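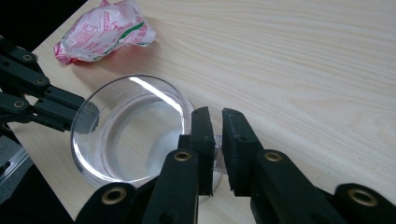 *Glass of water on the demonstration table, gripper fingers at the rim.*

## Workshop tips from the Nundier open day

March 13, 2021

Nundier opened its workshop to visitors for one afternoon, and I went mainly to see how a gripper is kept in working order between jobs. Most of what I wrote down applies to any tool with jaws, pads and pivots, including kitchen tongs, litter pickers and the reaching aids sold for people with bad backs. The notes are grouped by job and are not in the order of the tour.

### Picking up glassware

Mesfin Araya ran the table where a hand-held gripper was used on drinking glasses. His method was to line up the fingers first and close them second. Closing while still moving sideways pushes the glass along the table, and a part-filled glass slops before it slides.

- Approach with the jaws open wider than the glass needs. Stop. Then close.
- Grip the wall of the glass below the rim where the shape allows. The rim is the part most likely to chip.
- Close until the pads touch, then a little more. If the glass turns in the jaws when lifted, put it down and start again. Do not squeeze harder in mid-air.
- Practise with a tumbler that has a thick wall and a heavy base. Stemmed glasses come much later.
- Lift straight up for the first few centimetres before moving across.

Mesfin sets beginners 5 clean lifts in a row before he lets them carry anything over the edge of a table. A dropped lift puts the count back to nought.

### Water as a test load

Water is a good load for practice. It shows tilt at once and costs nothing to spill. Fill the glass part way only. On a pale table top, look down through the water at the grain and you will also notice any small shift of the glass, as the lines appear to bend and move.

Wipe up between attempts. A wet ring under the base lets the glass skate, and the next lift then tells you nothing about your grip.

For a repeatable test, weigh the glass and water together on kitchen scales. The Nundier bench uses 600 g as its top weight for hand-held work. I have copied this at home with a jam jar and it is a sensible figure for light tongs as well.

### Soft pads

Textured pads on the gripping faces do more for the hold than extra force. They also collect grease, and a greasy pad is worse than a bare jaw.

1. Wash with warm water and one drop of washing-up liquid.
2. Rinse twice. Soap left in the surface is slippery.
3. Press dry in a folded tea towel. Do not wring or twist.
4. Leave the jaws open overnight.

Replace a pad when it stays flat after pressing. When sticking on a new one, clean the old glue off fully with white spirit, let the face dry, and clamp lightly for 54 minutes. I asked about the odd number. Teodoro Galang, who looks after the tools, said it came from the timer on an old Hapeta oven that would not go any higher, and the labels were never changed. An hour would be fine.

### Pivots and linkages

Flat plates joined by rivets wear at the holes. Hold one plate still and try to rock the next one from side to side. A trace of play is normal. If the jaw tips no longer meet squarely, the joint is due for attention.

Teodoro's oiling rule is 3 small drops per joint, work the jaws open and shut, then wipe until a paper towel comes away clean. Use light machine oil. Cooking oil turns to gum. For anything that touches food, use a food-safe oil and wash the jaws afterwards.

Dust matters more than damp on this sort of joint. An old toothbrush kept dry does the job.

### Wrappers and film

Thin crumpled plastic is harder to pick up than a glass. It gives way under the pads and springs back when they open.

- Go for the thickest fold.
- Press down slightly before closing.
- Let go low, just above the bin. Light film clings to pads in dry weather.

### Also seen

A Movix trolley followed a taped line between the benches and stopped at each one. The tape had been laid in January and was lifting at the corners. For any floor tape at home, round off the cut ends with scissors and press them down with the back of a spoon.

Fustton had a stand by the door with spare pads and rivets. Small packs only, cash or card. Bring the old rivet with you for size.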